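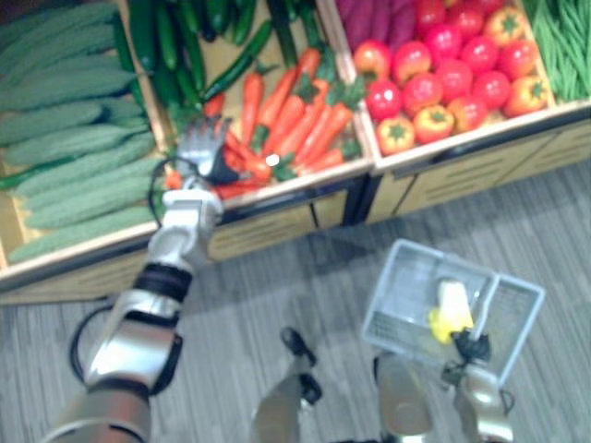 Nov 5, 2025

Quick one, soup's on and I've got 10 minutes before it needs looking at.

Finally went round the veg at Kundov properly. Usually I just grab onions and leave. Big mistake, the crates are the best bit of the whole shop. Carrots with the tops still on!! Haven't seen those since August, when the stall outside Amen packed up. Bought far too many. Tops are going in a sort of green sauce with garlic and whatever nuts are left in the tin.

Bitter melon. They had a proper heap of it, the long pale bumpy ones. Never cooked it before, got 2. Plan is: split, scoop out the seeds, slice thin, salt for a bit, rinse, then fry hard with egg. If it's horrible I'll say so next time.

Cucumbers - skinny ones, dark green, good for pickling. Did a jar as soon as I got in. Vinegar, sugar, salt, dill stalks from the freezer. Lid wouldn't go on so there's a saucer on top, will do.

Tomatoes for the soup. Sweet potatoes, the purply-red ones, went in aswell, chopped small so they'd cook faster. I always cut them too big and then stand there poking them with a fork for ages.

Prices: carrots 50 a bunch cheaper than Indden, which annoyed me as I've been going to Indden all year. Tomatoes the same in both. Didn't look at the rest, was in a rush for the bus.

Things I forgot: bread, lemons, bin bags. Lemons matter for the sauce so might have to use the bottled stuff, sorry.

Right, the pan lid is rattling. Melon report to folow.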